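Le kit burger de Clovano, suite de mes essais. Je résume tout dans ce fil, on m'a posé pas mal de questions en privé depuis le mois de novembre.

1/ Pour ceux qui arrivent : Clovano vend un poste d'assemblage pour la restauration. Un plateau au centre, des supports pour les ingrédients de chaque côté, et un programme de prise et de dépose à charger sur son propre bras. Le bras n'est pas fourni.

2/ La disposition, pour que tout le monde parle de la même chose :

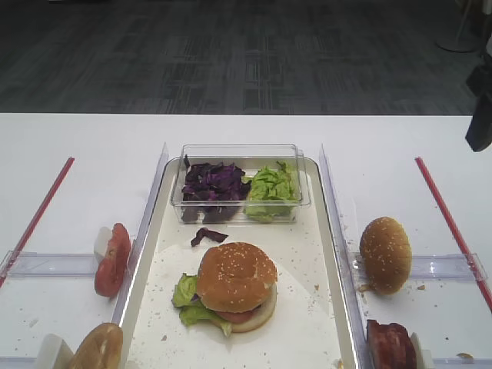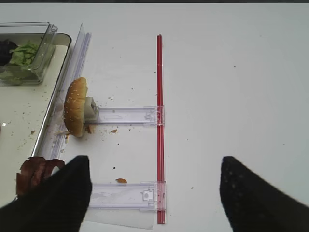

3/ Le prix. Le kit de base est à 2,993 € chez le revendeur (notation anglaise dans leur catalogue, il faut lire deux mille neuf cent quatre-vingt-treize). Livraison comprise, installation non comprise. La journée de mise en service est facturée 800 € en plus. Je l'ai prise, je ne suis pas sûr de la reprendre.

4/ Pourquoi pas sûr : la moitié de la journée est passée sur le réseau et les droits d'accès. Pour le calage des supports, la notice suffit. Elle est en anglais et en danois, la version française est « en cours » depuis ma commande.

5/ Le principe des supports est bon. Un pain posé à plat est pénible à prendre avec une pince à deux doigts. Présenté sur la tranche, il offre deux faces et on peut serrer doucement. C'est la première chose que j'ai comprise en lisant leur doc, et c'est ce qui m'a décidé.

6/ Les réglages de serrage : un profil par ingrédient. Le profil « pain » livré d'origine serre trop fort pour les pains briochés. J'ai baissé la consigne et gardé le reste. Le profil « tomate entière », je n'y ai pas touché.

7/ Le taux de réussite, la question qui revient le plus. Sur ma dernière série de 99 cycles, 90 sont allés au bout sans intervention. Un cycle chez moi, c'est une prise, un transfert et une dépose. Ce n'est pas un burger complet, attention quand vous comparez avec les chiffres des autres.

8/ Les neuf échecs : surtout des pains qui pivotent dans la pince au moment de quitter le support. Le reste, des déposes de travers. Pas de casse matérielle.

9/ Les feuilles de salade et le chou émincé, je les laisse hors programme. Clovano annonce un module pour les ingrédients en vrac. Je ne l'ai pas testé, donc pas d'avis.

10/ Nettoyage. C'est mon principal reproche. Les miettes vont partout, et les pièces transparentes marquent vite. Il faut démonter les glissières pour bien faire, et les remettre au même endroit ensuite. Sans repères, on recale tout. J'ai fini par tracer les miens au feutre sous les pièces.

11/ J'ai demandé à Clovano si des repères gravés étaient prévus. Réponse reçue le lendemain à 7 h : « à l'étude pour la prochaine version ». Le support répond vite, c'est à mettre à leur crédit.

12/ Comparaison avec Kirkegaard, que j'ai eu en prêt avant. Leur poste est plus rigide et mieux fini, les supports se clipsent sans jeu. Mais tout est aux dimensions de leurs propres bacs. Changer de diamètre de pain veut dire racheter un jeu complet. Chez Clovano, on fait coulisser et on resserre.

13/ Côté logiciel, le kit fonctionne avec Elance et avec Ideo. J'utilise Elance par habitude. L'import des positions se fait en un fichier, rien à ressaisir. Sous Ideo, j'ai seulement vérifié que le projet s'ouvrait et que les profils de serrage étaient bien repris.

14/ Un point à savoir avant d'acheter : la licence du programme est liée à un seul contrôleur. Si vous changez de bras, il faut demander un transfert par mail. C'est gratuit la première fois. Pour la suite, leurs conditions ne sont pas claires et je n'ai pas encore eu de réponse écrite.

15/ Pour qui ? Un labo, une école, une équipe qui prépare une démo ou qui veut comparer des stratégies de prise sur de vrais aliments. Pour une cuisine ouverte au public, non, pas en l'état. Le nettoyage prend trop de temps et je n'ai vu aucun document sur le contact alimentaire des glissières.

16/ Je le garde. J'attends les repères gravés et la notice française. La prochaine série portera sur les pains briochés seuls, avec la consigne de serrage abaissée. Je mettrai les résultats à la suite de ce fil.

17/ Ajout après vos messages : oui, on peut acheter les supports sans le programme. Il faut passer par le devis, l'option n'apparaît pas dans la boutique en ligne. Et non, je n'ai pas de code de réduction, j'ai payé le mien plein tarif.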